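Trirkar and Plukberg border talks – anyone following?

Kedside Forum > World affairs > General
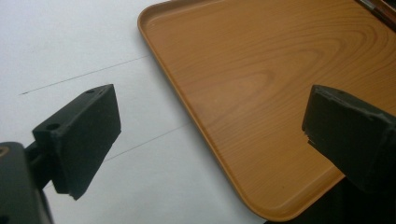 tollbridge
The two foreign ministers met again on Friday and put out a joint statement, the first they've managed since the spring round fell apart. I've read it twice and I'm still not sure what has been agreed. The crossing at Malý will open to freight from 10 in the morning, passengers to follow "when conditions allow". There's a paragraph on fishing rights and a long bit at the end about mutual respect. Nothing on the 1942 line. Is this progress or are they just filling a page?

marrowfat
Freight is progress. The Malý crossing has been shut to lorries for most of my working life. I used to drive that side of the country and you had to go all the way round by the coast, which added a day and a night in a lay-by.

Quillon_R
It's filling a page. Every round ends with something on Malý. They did the same in May, the barrier went up, there were photos, and then the customs people couldn't agree whose stamp went on first and it was closed again within the week.

tollbridge
I'd forgotten the stamps.

Nnamdi Okeke
The stamps are dealt with in the annex this time. Section 11, if you can find the full text – the news sites only ran the summary. Each side stamps its own form and accepts the other's without countersigning. It sounds small but that was the sticking point in May, so somebody has given ground, and from the wording I'd say it was Plukberg.

Quillon_R
Plukberg giving ground on paper is one thing. Their interior minister was on the radio the same evening saying nothing had changed.

Nnamdi Okeke
He has to say that. His party holds the border seats and he's up for election. I'd take more notice of what the foreign ministry publishes.

hettie_w
Can someone explain the 1942 line to me? I see it mentioned in every article and they all assume you know.

marrowfat
Short version: there was a survey done in 1942 that put the upper valley in Trirkar. Plukberg says it was drawn under occupation and doesn't count, and goes by the older line along the river. There are 12 villages between the two lines. They've been run by Plukberg in practice and shown as Trirkar on Trirkar's maps ever since.

hettie_w
Thank you. And what do the villages want?

marrowfat
Depends who you ask. When I was going through there the older people mostly wanted the bus back.

Quillon_R
Wouldn't go by that. The last council elections up there went heavily to the party that wants a proper vote on it. Both capitals ignored the result, which tells you how keen either of them is on asking.

Nnamdi Okeke
I don't think that's fair on Trirkar. They did offer a vote. The offer was tied to withdrawing the police posts first and Plukberg refused.

Quillon_R
An offer with a condition you know will be refused isn't much of an offer.

Nnamdi Okeke
Then we'll disagree. It's on record and they haven't withdrawn it.

sandpiper
My brother-in-law is in haulage and his firm has been told to have drivers ready but not to book anything yet. So the trade isn't convinced either.

tollbridge
That's useful, thanks. Did they say how long they'd wait?

sandpiper
No. He thinks they'll let a few other firms go through first and see if the insurance holds. The insurers still list the whole valley road as excluded.

marrowfat
It was excluded in my day as well – we went on it anyway when the coast road flooded.

hettie_w
Is there a link to the annex? I can only find the summary.

Nnamdi Okeke
It's on the Trirkar foreign ministry site under treaties, not under news. The English version has a page missing, so use the other one if you can read it. I'll type out section 11 tonight if people want it.

hettie_w
Yes please.

Quillon_R
Go on then. I'd like to see the wording on the stamps.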